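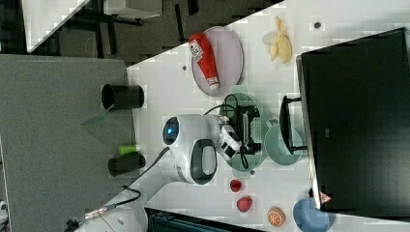 Play food comes back to the shelves in dribs and drabs after the holidays, a slice in a coat pocket, a lid at the bottom of somebody's pram, and so every winter I try to bring this page up to date while I'm putting the boxes in order again. I have been doing it long enough now to have favourites, and I'm afraid I don't hide them very well. I have a great weakness for fruit that shows its insides, so the banana with its peel folded open gets a place of honour, and so does the slice of orange with all its wedges showing, and I'm just as fond of the red ketchup bottle lying on its pinkish oval plate, waiting for someone to find it some chips. A child of three knows exactly what to do with a ketchup bottle. You hardly need the rest of the kitchen!

For anyone new to us, the Govach Toy Library lends toys to families in Jundville and the villages on the Moltitz side of the river, and the play kitchen shelf is the busiest one we have. At the last stocktake there were 526 separate bits of food and tableware on the list, counting lids, and I know that because Eduard Halás and I went through the lot with a pot of tea and a notebook, and then had to do the teaspoons twice. What follows is my ramble through the shelf, box by box, with a line or two for each. Please borrow whatever takes your fancy.

Page last tidied February 7, 2020. Notes by Lenka Tóth.

The fruit box

Strawberries
The first thing small hands go for, every time. They are a good size for tea parties and for putting on top of cakes, and they have been jam, buttons, noses and (once, at our summer open day in August) a whole family of ladybirds going on their holidays.

The red one that might be a peach
Families have been arguing about this for years and I've stopped joining in. Eduard says apple, my granddaughter says peach, and the list simply says "red fruit, round", so if you are ticking things off before you bring the box back, that's the one it means. It goes well with the strawberry if you are laying out a fruit stall, and it does roll, so mind the stairs.

Orange slice
I love it for the cut face. Children who won't go near a real orange will happily serve this one up with a cup of pretend tea, and it's handy for talking about halves and quarters when they are a little older. We used to have a whole set that stuck together, but the slices wandered off to different homes, and now the odd ones live together in the fruit box and seem quite content.

Banana, peel open
There are plainer bananas in the box too, all closed up and sensible, and they are perfectly nice, but the open one is always asked for by name. It looks ready to eat, and I suppose it saves the cook a job. One little boy borrowed the fruit box three times running and told me it was because of his banana, and I must say I was touched.

Lemons and pears
Older pieces, given to us by the Sýkora nursery when it moved premises, and a bit faded on one side from a sunny windowsill. I did wonder about retiring them. Then I saw a girl sorting them into "ripe" and "not yet" and back on the shelf they went.

The larder box

Ketchup
A good squeezy shape and a cheerful red. Please leave the cap on when you send it back, as we have lost more caps than I care to think about, and please don't fill it with water. I know how tempting it is. A bottle with a bit of water left inside takes an age to dry out, and I end up with it upside down on my draining board beside my own washing-up.

Packets and tins
Mostly real ones, washed and taped shut, with a few proper toy ones in between. The real packets get tired quickly and I swap them whenever I have good ones at home, so the larder changes a little every few weeks. Children like finding the same things they have in the cupboard at home, and several parents have told me it makes the weekly shop go more smoothly, though others say it has done nothing of the kind.

Bread and cake
Felt, knitted and plastic all mixed together. The knitted buns are the work of a lady from Moltitz who has been making them for us for 11 years and who once posted me a replacement currant in an envelope. The felt slices of bread are best for sandwiches because they don't slide about.

The table box

Round green plate
A soft, pale green that makes anything red look delicious. When we do a display at the library I nearly always reach for the green one first and put the strawberries close by. Round plates are good for sharing games, too, one for you and one for me and one for the bear.

Oval plate
Somewhere between lavender and pink, depending on the light, and long enough for the things that won't sit nicely on a round plate. Fish, for instance, or a bottle having a lie-down. It's the plate that gets called "the posh one" and comes out for birthdays.

Light teal bowl
Soup, mostly. Also porridge, a bath for a very small doll, and a hat. The bowls go out in all sorts of colours and I don't mind in the least if you mix them up, as long as the right number comes home again.

Cups, spoons and pans
A whole world of their own, and I could go on for pages. I'll say only that the lids really do fit the pans if you are patient, and that the big wooden spoon is meant for stirring and is quite heavy.

Setting it all out

People sometimes ask me how to get a child started, and my answer is to put out far less than you think. We used to hand over the complete kitchen in one enormous crate, about 75 pieces at a go, and the whole lot was on the carpet within the minute and stayed there. These days the boxes go out separately. A couple of plates, a bowl, a little fruit near the edge where short arms can reach it, and something in a bottle will keep a café open for most of an afternoon. I like a plain light table for it as well, when there's one to be had, because the colours show up so well against white and it's easier to spot a strawberry before it goes over the side.

Putting the food on the plates is only half of it, mind you. Some children never serve a single meal. They line everything up, or move it all from one plate to another and back, or hide the fruit in the bowl and show you again and again where it was. It took me a while to stop leaning over and saying "And what's for dinner?" They were busy, and dinner had nothing to do with it.

Borrowing and bringing back

Each box can go home with you for 30 days, and you can renew it if there's no one waiting. Have a look under the sofa before you return it, and in the toy pram, and in the washing machine, where we have found grapes.

Wipe the plastic pieces with warm soapy water and let them dry before the lid goes on. Knitted and felt food can come back as it is and I'll see to it. If something is broken or missing, write it on the card inside the box. We don't fine anyone, and Eduard has a drawer of spare parts and a good deal of glue.

Gifts of play food are always welcome, odd pieces included. A single slice of something is no trouble to us, and it may well be the one another box has been short of. Leave them with whoever is on the desk and put a note in with your name, so I can thank you properly.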